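Animals and Nature > Ask Us Why
Search the site Type a question Go
18 November 2025
By Sieglinde Kettler

Why do leopards have spots?

Have you ever played hide and seek in a garden on a sunny day? If you crouched under a bush and kept very, very still, you might have noticed little patches of light and shade all over your arms. A leopard's coat looks a lot like that, and it helps the leopard to hide!

Leopards creep up on their dinner quietly, and they need to get close before they pounce. In long grass or up among the leaves, all those dark marks make it hard to tell where the cat stops and the shadows begin.

Look closely and you'll find that many of the spots are more like broken rings, with a darker gold colour in the middle. We call these rosettes, because somebody long ago thought they looked like little roses. (A cheetah's spots are plain and solid, so now you can tell the two apart.)

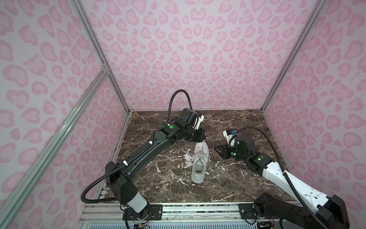 Leopard spots in pink! Some of these look like hearts and some look like beans.

People have loved copying the pattern for a very long time, on scarves and slippers and wallpaper, and they don't always stick to the leopard's own colours.

No two leopards have quite the same spots, just as your fingerprints are different from your best friend's. Uyên, who is seven and wrote to us in May, asked whether black leopards have spots too. They do, Uyên! The fur is so dark that they are hard to see, but in bright sunshine they show up faintly.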